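Home | Help Center | My Tickets | Pantry Kits | Sign out

Print this ticket | E-mail this ticket

Karbridge Snack Club Support
Ticket 1245: Label totals don't match packing sheet
Opened 22 April 2022 by account holder, Plakcombe
Status: Closed by customer

Hi there! I'm writing this up as I go, so please forgive the length. I run the snack table for our after-school reading group in Plakcombe and I order the mixed import box from you (the Jarnora assortment, the bigger one). I love it, the kids love it, no complaints about the taste of anything. My trouble is with the numbers.

Your packing sheet gives one energy figure per item and I copy those onto little cards so parents can see what their kid is eating. This time I put a couple of the cards next to the real packets and they were nowhere close. One of the small white packets was down on your sheet as 500, and the packet itself says 2058. That is a pretty big gap for something you can finish in a few bites!

First thing I tried: I figured I had the wrong sheet. Logged out, logged in, downloaded it again. Same sheet, same 500.

Second thing: I wondered if I'd mixed up two items, so I cleared off the table, put the green and cream checkered cloth down and got the snacks out on it to go through them properly. There's a red triangle pack with chocolate balls showing through the window, a pale green and white one with a woman's face on it, and the little white ones. I don't read Chinese, so I was going by the pictures and the numbers. I'm fairly sure I had the right packet matched to the right line, because the weight on your sheet was 28 g and so is the big number on the wrapper.

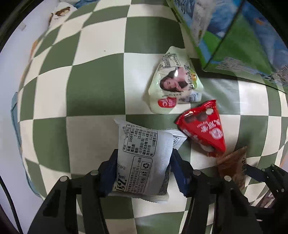
The white packet, 28g, with the nutrition table.

Third thing, and here's where I started to feel a bit silly. I typed the characters after 2058 into my phone by drawing them with my finger (took me forever) and it came back as kilojoules. Kilojoules! Your sheet is in calories. So I did the conversion and 2058 kJ comes out a little under 500 calories. Okay, great, so the sheet and the packet agree after all and I've been fussing over nothing.

Except then I thought, hang on, 500 calories in a 28 gram packet? A 28 gram packet of pure butter wouldn't get you there. So I went back to the other numbers in the table, 7.4, 23.6 and 59.4, all grams. Add those up and you're at 90.4 grams, and that can't fit in 28 grams of snack no matter how you squash it. So the table has to be for 100 grams and not for the packet. I worked it out again for 28 grams and got something near 138 calories, which sounds a lot more like a snack.

So, to sum up the bug as I see it: your sheet has the per-100-gram number sitting in the column that says "per pack." I checked my sheet from last September and that one has the same heading, so it may have been like this for a while. I haven't gone through every item. If they were all copied the same way, then everything that isn't exactly 100 grams is wrong, and my cards have been scaring parents since the fall (sorry, parents).

What I'd like, please:
- the per-pack column fixed, or the heading changed to per 100 g
- kJ and calories side by side, if there's room
- the sodium number too, one mom asks me every single time. It's 188 mg on this one, so per 100 g again, I guess

Update, same ticket. I got the automatic reply with the link to the Nghiêm label reader and gave it a go. It did fine on the numbers but it wouldn't let me send my notes, it kept saying the message was over 3000 characters. It wasn't even close! I pasted the same thing into a plain text file first, then copied it from there, and it went through. There must have been some hidden formatting coming along with it. Mentioning it in case somebody else gets stuck on that screen.

Update again. Thanks for the quick answer! I see the corrected sheet in my account now and the white packet is listed at 138, same as I got, so I'm happy. The heading says "per pack (calories)" and there's a new column next to it for 100 g. Sodium isn't there yet but your note says it's on the list.

One leftover thing: the help article (number 168, the one on reading import labels) still tells people to copy the top number straight off the packet. You'll want to change that or you'll be getting this same ticket from the next person. I've redone my cards up to the chocolate ones and will finish the rest tonight.

Closing this from my end.

Print this ticket | E-mail this ticket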